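HOUSEHOLD GOODS AND HOW THEY ARE PRICED
Handout 6: Unit price, pack size, and the shrinking bottle

Read before the January session. Bring a receipt from any store, the longer and more embarrassing the better.

Last time we left the Vendeck dish soap on the shelf at 485 milliliters. The older bottle held more, cost the same, and had a flat back. The new one has a waist. Marketing people call this a grip. For our purposes it is missing soap, and you should get used to looking for it.

Terms you need

Unit price: what you pay divided by how much you get. Stores print it in the corner of the shelf tag, in type suited to a much younger reader.

Downsizing: same price, less product. Usually arrives with a new label.

Reference price: the price a shopper carries around in their head. For cleaning supplies it tends to be years old and wrong, and it is the reason downsizing works. People remember a dollar figure. Very few remember milliliters.

Why cleaning goods?

Food shoppers compare. They eat the stuff, so they have opinions. A scouring pad gets bought when the old one has become a moral issue, and it gets bought in under a minute. Low attention plus repeat purchase is a lovely combination if you are the one selling.
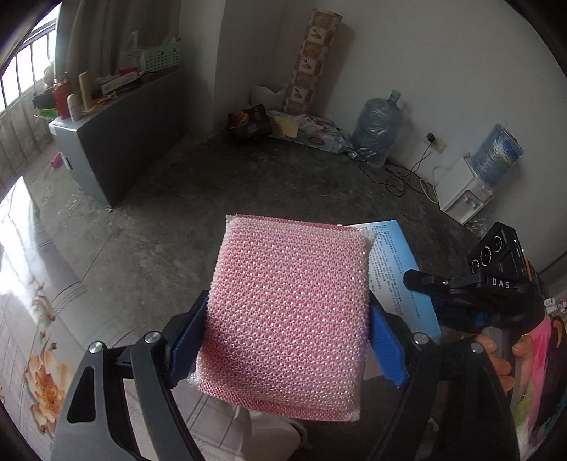 Pads also have no natural unit. Soap has volume and paper towels have sheets, but what do you divide by for a pad? Per piece is the usual answer, and it tells you nothing about how long a piece lasts. Hunby sells a 2-pack that costs less per piece than the single. Hubmann sells only singles and prints "long life" on the sleeve without saying whose.

The Amer problem

Amer's laundry powder comes in two boxes, 400 grams and 1,036 grams. Why 1,036? I have asked several classes and the best guess so far is that it makes the division unpleasant. Try it in your head against the small box while blocking an aisle with a cart. Most shoppers give up and take the large one on the theory that big is cheap. Check the tags before you believe this.

For next time

Pick one item you buy without thinking. Find its unit price in two sizes and write half a page on which you would have grabbed, and why. "It was at eye level" is an acceptable answer if you then say who put it there.

Skip the appendix on coupons. It was written before the store apps and I have not had the heart to fix it.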